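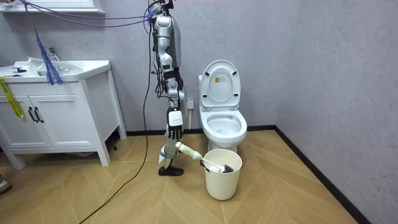 A toilet brush standing in a white plastic bucket.

Where Does It All Go When You Flush?

When I was little I was pretty sure there was a monster at the bottom of our toilet. I'd push the handle and run! I'm a grown-up now and I've looked into it properly, and there is no monster. There's a pipe with a bend in it, then a lot more pipe, and then a place full of tiny living things that are very hungry. I think I like that better.

So let's follow a flush, starting right in your bathroom.

First, the whoosh

If your toilet has a tank on the back, ask a grown-up to lift the lid sometime so you can peek in. (The water in there is clean. It hasn't been in the bowl yet.) When you push the handle, a rubber flap at the bottom of the tank lifts up and all that water drops into the bowl at once. That's your whoosh.

Behind the bowl there's a pipe shaped a bit like a letter S lying on its side. It goes up, over a hump, and down again. Most of the time the water just sits there behind the hump, minding its own business. But when lots of water rushes in quickly, it fills the bend and spills over the hump, and then it pulls the rest of the water along behind it. This is called a siphon. When the bowl is nearly empty, air gets into the bend and you hear that big glug. The glug means the siphon has stopped.

A little water stays behind, and it has a job to do. It blocks the pipe so that smelly air from the sewer can't float up into your house. I love that a puddle can be a door.

Down the pipe

Under your house, the toilet pipe joins up with the pipes from your sinks and your shower. They all run into one bigger pipe, and that one goes out to the street. Pipes like these are built with a slope so the water rolls downhill by itself. If the land is too flat or goes the wrong way, the town puts in a pump to lift the water up, and then it can start rolling down again.

In Prundell, where I live, there are 133 miles of sewer pipe. I walk to the store over the top of it and never think about it at all. Some houses, mostly out in the country, aren't hooked up to a sewer. They have a big tank buried in the yard, called a septic tank, and my grandparents had one of those. We weren't allowed to park on it.

The cleaning place

In February I got to visit our treatment plant, and Narendra Tyagi showed me the whole thing. He has worked there 5 years and he walks very fast, so my notes are a bit wobbly! Here's what I managed to write down.

The water comes in through screens, which are like giant combs. They catch things that should never have been flushed. Wet wipes are the worst, he told me, even when the packet says they're fine. They twist together into long gray ropes. He has also found a harmonica.

Next the water slows down so the sand and grit can sink. Then it goes into big quiet tanks where the heavy stuff settles on the bottom and the grease floats on top. Scrapers take both away.

After that come the hungry ones. The water flows into tanks full of bacteria, which are living things so small you'd need a microscope to see one. Air gets bubbled through the water because these bacteria need oxygen, same as you. They eat the dirty bits that are too small to sink or too mixed in to scrape out. It looks like chocolate milk boiling. (It is not chocolate milk. Please don't ever tell my niece I said that.)

Then there's another quiet tank, where the bacteria clump together and sink. Many of them get sent back to the start of their tank to eat some more. Last of all, our plant shines ultraviolet light through the water to stop germs from multiplying. Other places use chlorine to do the same sort of job.

And then it goes into the river! By then it looked clear to me, though you still shouldn't drink it.

Did it smell?

Yes. Mostly near the screens. By the end of the tour I'd stopped noticing, but my coat hadn't, and I rode home on the bus with an empty seat beside me.

What you can flush

Pee, poop and toilet paper. Toilet paper is made to fall apart in water. You can test this with two jars: put a square of toilet paper in one and a square of paper towel in the other, fill them with water, put the lids on and shake. Count how many shakes it takes before each one breaks up. I gave up on my paper towel at 156 and my arm hurt the next day.

Tissues, cotton balls, bandages and goldfish crackers all go in the trash. Cooking oil goes in the trash too, in an old jar with a lid. It cools down in the pipes and turns hard, and then everything else sticks to it.

And wash your hands! With soap, front and back and between the fingers. The soapy water runs off down the sink to join the rest.

More things to wonder about
Why Do Onions Make Us Cry?
How Does a Key Open a Lock?
Who Decides Where a River Goes?
What's Inside a Pencil?
Why Is Soap Slippery?

We use cookies to remember which pages you've read. Grown-ups can change this in Settings. OK / No thanks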